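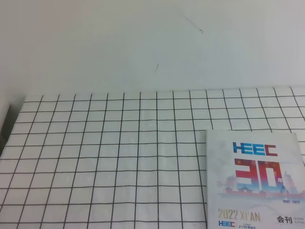 Bernice Odoi: If the quote came in at three arms, go back and ask for a price on one. We did our budget in May for the whole set and had to redo it when the first invoice showed mounting and cabling as separate lines.

gpennington wrote:
It was three arms, yes. The seller (Sellby) only discounts from three up. My worry is that I lose the discount if I start with one and add two next year.

korkor_b wrote:
Ask them to hold the price in writing. Sellby held theirs for us, but only on the arms. The grippers went up.

What are you handling, just flat paper goods? Booklets, catalogs, that kind of thing?

gpennington wrote:
Mostly. Show catalogs, brochures, some thin boxed items later. We test on a printed grid sheet laid over a regular table. The sheet has creases in it and I have been wondering if a proper mat belongs in the budget.

dmac wrote:
It does. A creased sheet is not flat, and if you use the grid lines to check positions you will be chasing small errors. I paid 80 dollars for a heavy mat and it was the cheapest useful thing on the order.

maribeth_l wrote:
I disagree with dmac on this one. We ran on a paper sheet for a long time. Tape the edges down, smooth it out, replace it when it gets bad. Put the money into suction cups. Booklets are hard to pick up flat with fingers and you will go through more cups than you think.

dmac wrote:
Tape doesn't take out fold lines. For sorting into bins, fine, paper is OK. For placing a booklet square on a stack I would not do it.

maribeth_l wrote:
She hasn't said which one it is.

gpennington wrote:
Both, sorry. Sorting first, stacking in the second half of the year.

korkor_b wrote:
Then paper now and mat later — that is a small purchase and doesn't need to be on the main request.

Bigger question is the cell software. Did they quote you Luik or Dideck?

gpennington wrote:
Dideck, 704 dollars per arm per year. Luik was offered as a one-time cost but they would not give a number until after a site visit.

Bernice Odoi wrote:
Take the site visit. It was free for us. Also check if the yearly fee starts on delivery or on first use. Ours started on delivery and the arm sat in its crate for 13 weeks while we waited on the electrician.

dmac wrote:
Same thing here with the fee. I would still go with the yearly one if you only start with one arm. You can drop it if the project stops.

maribeth_l wrote:
Agree on that part. Also leave a line for spare cups and a spare cable. My first request had neither and I had to file a second one.

gpennington wrote:
OK. I am rewriting it as one arm, one year of Dideck, cups, a spare cable, and a written hold on the other two. Request goes in at the end of November 2024. Will post what Sellby says about the hold.

korkor_b wrote:
Get the grippers into that hold too.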